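Ngubane library to open until 8 p.m. from December

The public library in Ngubane will stay open until 8 p.m. on weeknights starting in December, after the town council approved money for two extra staff positions.

The library now closes at 5 p.m. Residents have asked for later hours for several years, and a petition handed to the council in the spring carried 1,320 signatures. Most came from people who work during the day and from parents of high school students.

Council member Yolandi Lekota, who brought the proposal forward, said the current schedule shuts out a large part of the town.

"If you work until five, you can't use the library on a weekday," Lekota said. "You pay for it and you never get in the door."

The vote followed a short debate over cost. Wian Visser, who voted against the plan, said he supported longer hours but wanted a trial period first. He asked for a report on evening visits before the council commits to the positions for a second year. Lekota agreed to add the report to the motion, but Visser did not change his vote.

Under the new schedule, the children's section will close at 6 p.m. and the rest of the building will stay open two hours longer. Saturday hours stay the same. The library will still be closed on Sundays. 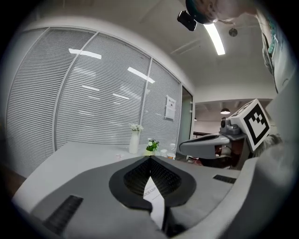 Head librarian Unathi Buthelezi said the evening hours will be used mainly for quiet study, book pickup and a small number of classes. A basic bookkeeping course will be the first on offer, with room for 20 people. Sign-up will open at the front desk a week before the new hours begin.

Buthelezi said the library also plans to bring back its homework help program, which ended when the last coordinator left. Retired math teacher Gonzalo Salcedo will run it two evenings a week for students in grades six through 12.

"We had kids doing their homework on the front steps after we locked up," Buthelezi said. "They needed a place to sit and somebody to ask."

The town bus is a possible problem. The last Route 17 bus leaves the library stop at 7:20 p.m., well before the new closing time. Emilian Radu, who manages the route for the town, said he is looking at a later run but could not promise one by December. A decision is expected once the winter timetable is drawn up.

Parking in the lot behind the building will be free after 5 p.m. The council also agreed to replace the lights along the path from the lot to the side entrance - a request that was part of the same petition.

Books on hold may be picked up at any time during the new hours. Overdue fines and loan periods will not change.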